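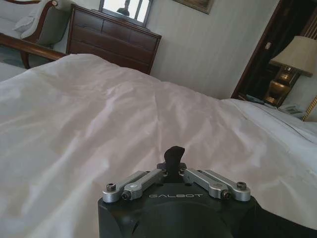
White duvet, dark dresser, striped wall.

Bed makers wanted, Skallenus Guest House

MacAulay Housekeeping needs 2 people who can look at a rumpled duvet and take it personally. Shifts run 3 hours, mornings, Tuesday included. You'll make beds, fold throws and dust chests of drawers that show every fingerprint. Up to 40 pillowcases a shift. Opinions on hospital corners are welcome until 9 a.m., when work starts.
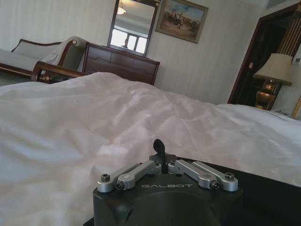 Do I need hotel experience?
None required, but you should have made a bed before, ideally your own.

Apply at the Skosard Street desk, Room 141. Bring flat shoes and a phone number we can reach you on.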